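A small thread about lunch and money, because I promised to write it after my year with the Esik notebook. (Esik is only the name on the cover. I use it for every expense.)

1/ In April I added up what I paid for lunches near the office in Brurkameo. The total for the month was 338. I read it again two times. I do not eat expensive things, I eat sandwiches.

2/ The sandwich itself was never the problem. Alone it was a fair price. But the board at Yupanqui always shows the set first, with a drink, and the sandwich alone is written in small letters at the bottom. I am a polite customer, so I took the set. 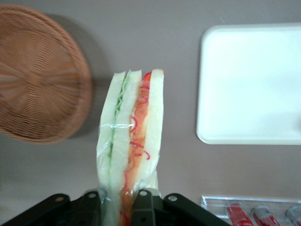
3/ So I made one rule. I bring the drink from home and I buy only the food. It feels a little strange to say "no, only this one, thank you" every day. After 2 weeks the cashier stopped asking me, and I was so relieved.

4/ A second thing I learned is about the hour. In Clondivmont, where I worked before, everybody ate at noon and the line was long. When I am waiting and hungry I add a cookie. When I go at 11:30 there is no line and no cookie.

5/ Some of you asked me why I don't cook. I tried. I cooked on the evening before and in the morning I forgot the box in the fridge. Then I paid for lunch and also threw away rice. For me this was the most expensive method of all!

6/ What works for me is a mix. Some days I bring bread and cheese, the other days I buy. I decide it in the evening – in the morning I can't decide anything.
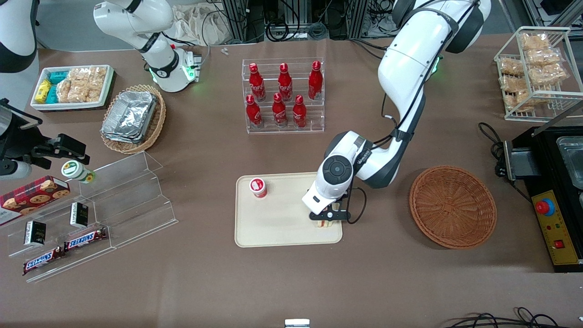 Something like a sandwich, a cup with a lid, and six Coca-Cola bottles on the rack.

7/ About the drinks again. A friend told me that tap water is sad. I put a slice of lemon in the bottle and it is less sad. Coffee I still buy, but small, and I sit down to drink it. If I walk with it I don't notice that I had it.

8/ The result for last month was more than 99 less than in April. I did not become rich, but I paid my train card with it and I was very content.

9/ Next I want to look at the phone bill, where I understand only half of the lines. If somebody has a good way to read it, please write me. I will answer in the evening, after the dishes.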